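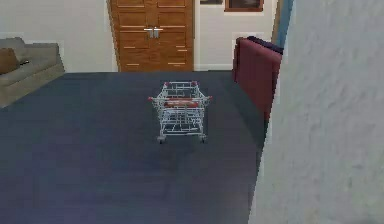
The community food shop in Udholm opens its doors at 10am, but the work begins well before that. By the time the first members arrive on a Friday morning, the bread has been sorted, the chilled goods have been checked and the week's price list has been pinned beside the till. The shop, which trades under the name Ela, now serves 700 households in the town and the villages nearby. Its manager spoke to us in March about membership, supply and the limits of what a small shop can do.

Ela was set up after the last supermarket in the town centre closed. Residents without a car were left with a bus journey to the retail park, and the return service did not always run in the afternoon. "People were spending more on getting to the food than they could save on it," the manager said. "We heard that again and again at the first public meeting, and it shaped most of what followed."

The shop is open to anyone living in the district. Members pay £2 a year and receive a card, which gives them access to a lower price on 86 everyday lines, among them rice, tinned tomatoes, milk, eggs and washing powder. The list is reviewed every quarter. Nappies were added last autumn at the request of parents, while several breakfast cereals were removed when the wholesale price rose.

Asked whether the shop should be regarded as a food bank, the manager was careful to draw a distinction. "We work closely with the food bank and we refer people to it when they need it. Our members are customers. They choose what they buy, they pay for it, and they are entitled to complain about the apples." Complaints are recorded in a book kept at the counter and are read out at the monthly staff meeting.

Most of the dry goods come from Anico, a regional wholesaler which delivers twice a week. Fresh vegetables are bought from the Tamošiūnaitė family farm, whose fields begin at the edge of the town. The arrangement with the farm is an informal one and depends on the season. "In late winter it is cabbage, leeks and more cabbage," the manager said. "We print recipe cards, and some of them are even taken home."

Rising costs remain the main concern. The electricity bill for the cold store has grown faster than sales, and the lease on the building will come up for renewal next year. The shop has applied for a grant to replace its two oldest fridges – a decision is expected before the summer – and has begun opening for an extra hour in the evening, when people are on their way home from work. Over 100 members used the later opening in its first week.

The manager does not expect Ela to expand into other towns, although there have been enquiries. Visitors are welcome to look at the accounts and to spend a morning behind the counter. "A shop like this depends on knowing the bus times and which streets have lost their post office," the manager said. "We can explain how we went about it. The people who live there would have to do the rest."

Membership forms are available at the till during opening hours. Proof of address is required.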